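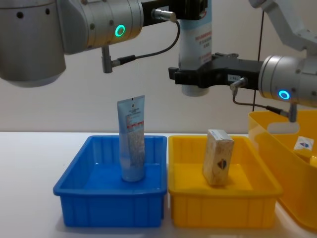 A speed limit is a promise you make to whoever reaches in, was how one operator put it to me, and if it isn't written on the wall then it's just somebody's good mood. I had been at Muststead less than an hour and I'd already scribbled that on the back of my hand, because my notebook was in a locker. (Rule one at Muststead: nothing in your hands when you come up to the line.)

I went in March 2024 to read a rulebook, which I know sounds like a terrible day out. But I love a rulebook! Muststead sorts small pharmacy and bathroom goods, bottles and tubes and little boxes, with pairs of arms working over plastic bins. The house rules run to 30 pages, and the old version, inherited from a firm called Forora, ran to 167. I asked to see the old one too. It has a whole chapter on forklifts. There are no forklifts at Muststead.

The short one is a pleasure. Two arms may share a table, but they may not share the air over one bin at the same moment, and the one already holding something gets to finish. Grippers slow to 200 millimeters a second once they drop below a taped height. Cables get checked at the start of every shift, by hand, with the power off, and you sign for each arm separately. That last part caused grumbling back in January, when it came in, and I can see why. It's a lot of signing.

My favorite page covers the status lights. Every color has one meaning, and the meaning is posted beside the table in letters you could read from the parking lot. The previous setup, bought from Engström, let each team pick its own colors, so a light that said "go ahead" on one table said "stay back" on the next – I got a little sweaty just hearing about it.

Then there's the drop rule, which I'd steal for my own kitchen. If a gripper lets something fall outside a bin, you don't fish it out. You stop both arms, you write down what fell, and only then do you pick it up. The log had 566 entries when I looked, and I read far too many of them. Toothpaste, toothpaste, a cap, toothpaste.

Does everyone follow it? Mostly, I was told, with a shrug I rather liked. A sister site in Flastham is trying out the same 30 pages now, and they've already asked for a change to the cable check. They want one signature per table. Muststead said no, and the two sites were still arguing about it by email when I got my notebook back out of the locker.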